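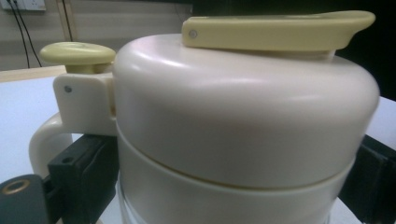 Vacuum carafe with a pale yellow lever on the lid.

Notes for the shadow talk – 25 September 2020, speaker: Femke Wuyts

Start with the claim, word for word: "Soft shadows at no cost." Vendex put that on the front page of the Grutari release notes in August. Leave it up for a bit. Ask who has shipped with it. Then ask who has measured it.

What they mean by no cost is that the filter runs on the same depth map you already had. Fine. But the map has to be bigger or the edges crawl, and the default went up without a line in the changelog. Els Segers found it by reading the config file. I would have missed it.

Our test level: 2220 draw calls in the main pass with the old renderer, 1620 with Grutari. Say clearly that the drop comes from batching and has nothing to do with shadows. Their blog post runs the two together and I don't think that was an accident.

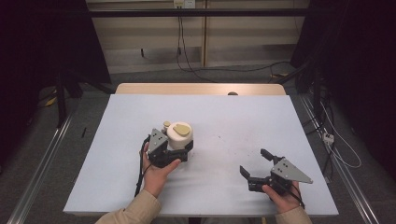

Frame rate next. 57 on the office machine with the camera standing still. Turn the camera and it drops, because the far cascades get redrawn. Vendex's demo never turns the camera. Watch it again if you doubt me.

Bias settings. Skip the maths unless someone asks. Too little and you get stripes on flat ground, too much and the shadow comes away from the feet. The "automatic" setting seems to pick one value per light and hope. I tried it on 3 levels and ended up setting it by hand on all of them.

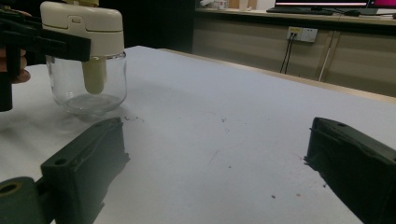 Dekker's plug-in does much the same job and at least lists what it can't do – thin fences, leaves, anything with alpha. I'm not selling it. It crashed on me twice while I was writing this.

Rostex people may be in the room. If they bring up ray tracing, ask which cards they tested on, and wait for the answer.

Last slide is the settings table. Leave it up during questions. Project files are on the shared drive, and the camera path is in there too, so people can run it themselves and tell me where I've gone wrong.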